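Robotics and Automation / Textbook Chapters

Chapter 4
Choosing and Comparing Grippers

Feb 23, 2024, by the Sustlow Press technical books desk

A gripper is the part of a robot that touches the work. The arm may be accurate and the controller fast, but if the fingers slip on a handle or close on the wrong edge, the task fails. Most readers will choose a gripper from a data sheet at some point. This chapter is about what to do after that, when two or more candidates are on the bench and one has to be picked.

We follow one comparison through the chapter. It was run in January at the Hidwood teaching laboratory, using kitchen utensils as test objects. Utensils are cheap and easy to replace, and they are awkward in useful ways: a long thin handle at one end, a wide bowl at the other, and a balance point that is seldom where a beginner expects it. Two finger pads were compared, the Stendutness pad and the Iwasaki pad, in 288 recorded attempts. A total of 300 had been planned — the remaining 12 were dropped when a pad came unstuck, and section 4.4 deals with how to report a gap of that kind.

Early work of this sort is often done with handheld grippers. The operator carries the gripper to the object, so the pads can be judged before any arm motion has been programmed. Crossed objects make a harder test than single ones, as the upper object may move when the lower one is lifted. 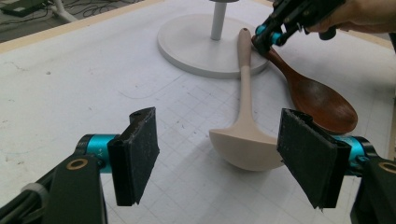

Figure 4.1 Two handheld grippers at a gridded work surface, with a ladle and a wooden spoon lying crossed.

Three questions should be settled before the first attempt is recorded. What counts as a grasp? How long must the object be held? Where does each object start? At Hidwood the first answer was changed partway through the first session, and the early attempts had to be scored again from the recordings.

Section 4.1 covers jaw opening and stroke. Section 4.2 covers pad materials and wear. Section 4.3 sets out a test sheet that can be copied and used as it stands, and section 4.4 covers scoring and missing results. Readers who have not yet worked through force and friction in Chapter 2 should do so first — the terms are used here without further explanation.

Copyright 2024 Sustlow Press. All rights reserved. Contact us | Back to top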